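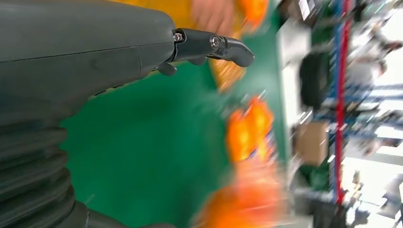

Sorting small parts by color went slower than I expected when I moved the bench from Plulludton last February. The old top was bare gray laminate, and anything dark disappeared on it after sunset. I replaced it with a green surface, flat and slightly glossy, and the difference is easy to see with orange pieces - even smeared by movement they stand apart from the green. Gloss is the one drawback. A matte sheet would throw back less light from the lamp.

The sheet is from Plerell, cut to 97 by 70 cm, and cost 27 dollars with delivery. It arrived rolled. I left it face down under two shelf boards over the weekend and the curl came out except at one corner, which I taped.

Storage is still the Urban drawer unit, 19 drawers, labels on the left. Orange and yellow share a drawer for now. I may split them when the Mesura dividers are back in stock - the short ones, as the long ones foul the runners on the lower rows.

Wipe the surface with a damp cloth only. Alcohol left a dull patch on my test offcut. Next job is the lamp, which needs to come up a bit and further back.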